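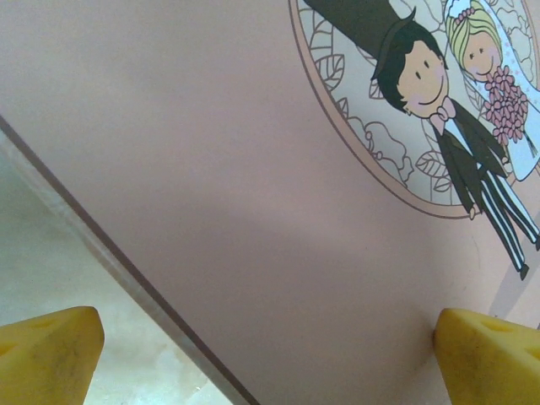

4.2 Keeping and discarding wedding favor boxes

We mailed a survey to 500 households in Tarnmont that had been to a wedding in the past year, and 278 sent it back. Each was asked what had happened to the box their favor came in. Most had eaten the candy within a month. The boxes lasted longer, and many were in use for buttons, stamps or spare keys. Plain boxes were thrown out sooner than printed ones, even when the printed box was the weaker of the two.
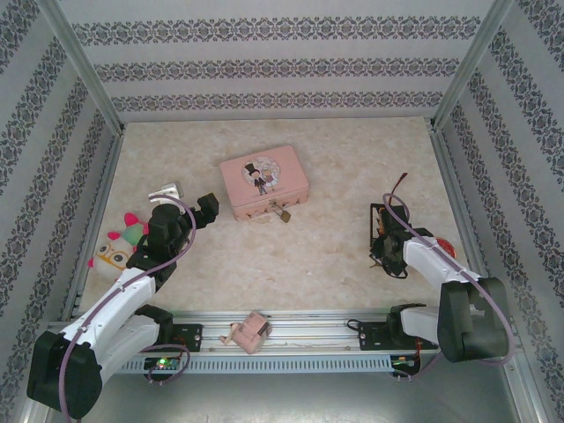 Adoración Escobar told us that she kept a box if she could remember whose wedding it was without opening it, and that a name on the lid made no difference to her. Several written answers made the same point. Drawings of a couple were mentioned more often than dates or initials.

Figure 2. Pink box panel with a cartoon bride and groom inside an oval.

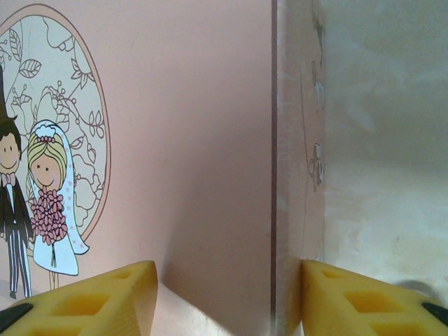 Size also mattered. Boxes that fit in a kitchen drawer were kept at a higher rate than larger ones, which tended to move to a closet and then to the recycling bin. People who had moved in the past 2 years kept fewer boxes of any size. We did not ask about income, and the Berach pilot in July was too small to compare, with 30 households.

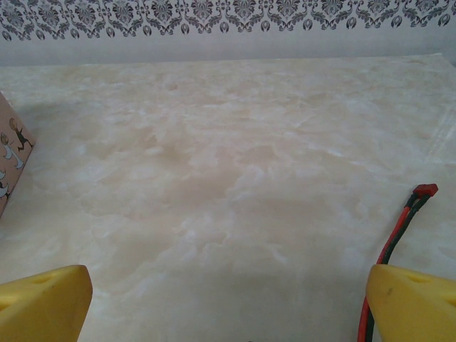 Mark Anthony Tolentino
Corresponding author, survey design and analysis

The next section takes up favors that came in bags or jars, where the answers were less consistent and the wording of question 2 caused some confusion.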